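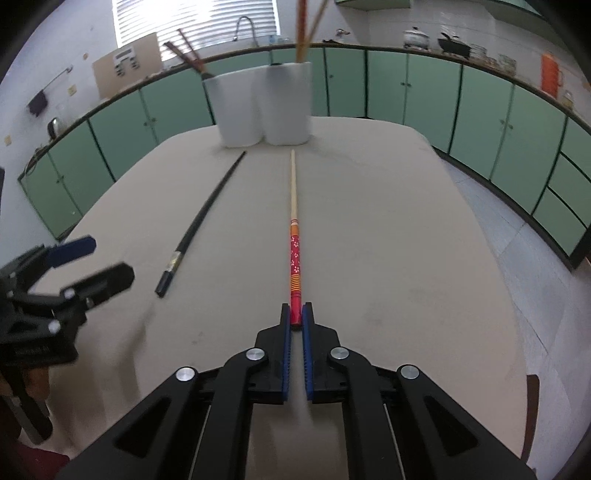
Dekinlow, April

Ok so I have been learning to cook rice properly at the age of 41 and I have opinions now. Thread.

I grew up on the stuff in the boil-in bag. My mom cut the corner off with scissors and that was dinner. I thought rice was supposed to taste like warm nothing!

Then I rented the upstairs of Faustine Guillot's house for a winter and she could not stand to watch me do it. She'd come up for her mail and end up at my stove, turning things down.

Her rule number one: rinse it. I said I did rinse it. She said waving it under the faucet is a greeting. So now I swish and pour, swish and pour, till I can see my fingers through the water (mostly).

Rule number two: leave the lid alone. This is the one I'm bad at. I lift it. I always lift it. I have been told this is a character flaw.

I measure in grams now, which my brother finds hilarious. 400 grams feeds the whole table with enough left for fried rice the next day, and fried rice the next day is the real reason to make any of this.

Cold rice, people. COLD. Straight from the fridge, broken up with your fingers, into a pan that's hotter than you're comfortable with. I used to do it with fresh rice and it came out like wallpaper paste with peas.

Somebody asked about pans. Mine is a heavy old Baudry from a yard sale and the handle wobbles. I love it. Please don't send me links to pans.

Somebody else asked about rice cookers. Kaisu Lahtinen swears by hers, a Muvelis with one button, and her rice is better than mine, and I've decided not to think about that.

Also chopsticks! I'm still clumsy with the long pointy kind. Short grain is way easier to pick up than the fluffy long stuff – start there if you're learning. Kaisu eats basmati with them just to show off.

Leftovers: get it into the fridge fast, flat in a shallow box. I used to leave the pot on the stove overnight and I've since read up on that and would like to apologize to my past roommates.

Ok last thing. The crispy layer stuck to the bottom is the best part and I will fight over it. A splash of water, lid back on, five minutes off the heat, and it lifts right out – then salt, and eat it standing up before anyone comes in.

Next week I'm trying it with coconut milk. Send tips.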